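Small arm on a kitchen worktop - teaching it to fetch tea bags
Home Builds > Arms and grippers

futdale_bench
Posted October 18, 2021

Carrying on from my old thread, which got closed. The arm is up and running in the kitchen now and the job is still the same. It has to take one tea bag out of a caddy and put it down on a board, then go back to its rest position without hitting anything.

Where I've got to. Moving to the caddy is fine. Closing on a bag is fine if the bag is upright. My trouble is with the bags that lean, and with the cables. I ran everything down the outside of the arm because I wanted to be able to change a lead quickly, and now the loops drag over the worktop when the wrist turns. I've also been trying a drawer, with the arm coming at it over a chopping board.
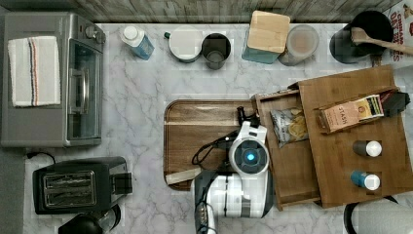
The drawer is the harder of the two jobs. A pull in a straight line sounds easy, but the arm wants to swing in an arc and the drawer binds in its runners. I've slowed the pull right down, to 20 mm a second, and it still sticks about as often as it slides. Any suggestions welcome. I don't want to buy a linear rail.

davon
Break the pull into short moves and solve each one separately. If you give it only a start and an end, the joints will all arrive at the same time but the path between them won't be straight. I had this on a cupboard door and it went away once I put 50 points along the line.

Also tie your cables up. Spiral wrap, one clip above the elbow, leave a bit of slack at the wrist. It's a ten minute job.

barajas_k
I'd leave the cables alone until the rest works. Every time I've wrapped mine I've had to cut it all off again to swap something. Set a limit on the wrist in software and be done with it.

On the drawer, do you know it's the path and not the drawer? Pull it by hand with one finger off centre. If it binds for you it will bind for the arm.

davon
A software limit doesn't stop a loop catching on a mug handle. I've lost a mug that way.

barajas_k
Move the mug then.

futdale_bench
Tried it by hand and barajas_k is right, it does bind if you pull off centre. I've rubbed candle wax on the runners and it's a good deal better. Will do the extra points as well.

Back to the tea bags. I've put the caddy inside a tray so the arm has a rim to stay clear of, which makes it a fairer test. Out of 146 tries I've had two sorts of failure. Either it picks up a pair together, or it pushes the bag over and closes on nothing.
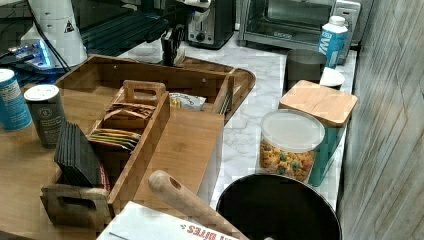

Does it matter how full the caddy is? More than I expected. A tightly packed row holds the bags up straight and the fingers have something to push against, and once the row thins out they slump and the pick height is wrong.

So I now have one height for a full row and a lower one for a thin row, and I pick between them by hand before each run. I'd like the arm to work that out for itself but I'm not there yet.

quiet_solder
What are you using on the fingertips? Bare plastic is hopeless on paper sachets. I cut strips off a rubber glove and stuck them on with double-sided tape. They want changing every so often.

Pairs coming up together is usually the grip being too wide when it goes down. Close to a narrow gap first, then drop, then close the rest.

davon
Seconded on the narrow gap. I'm less keen on glove rubber, it goes tacky. Silicone tape lasted me much longer.

edgecase
Slightly off topic, but are you doing anything about end stops? The clunk when mine gets to the end of its travel is awful. I was going to fit a pair of small shock absorbers. Somebody offered me some used Enidine ones and I can't tell if that's daft on an arm this size.

barajas_k
Too much for a small arm. Slow it down over the last bit of travel. Free, and you don't have to mount anything.

davon
Agree with that, for once.

futdale_bench
Mine had bare plastic tips, so that's probably half my trouble. No end stops here, it just slows down early.

I did the narrow gap first as it was only a change of 2 lines. Pairs are much rarer. The leaning bags are no better, which makes sense as the gap has nothing to do with it.

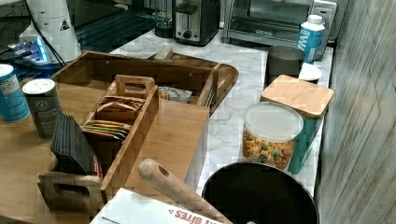 Next I'm going to try coming in at a slant to match the lean, though that brings the wrist closer to the tray rim than I like. If it touches I'll raise the whole approach and accept a slower pick. I've got silicone tape on order and some rubber gloves under the sink, so I can try both.

quiet_solder
Try the slant with the tray taken away first. Then put it back once you trust the angle.

barajas_k
Or turn the caddy round so they lean the other way.

futdale_bench
Turning it round is cheating a bit, but I'll do it if the slant doesn't work. I'd like it reliable by December as there'll be people staying and I want to show them. Cables are still loose, before anyone asks.

davon
I was going to ask.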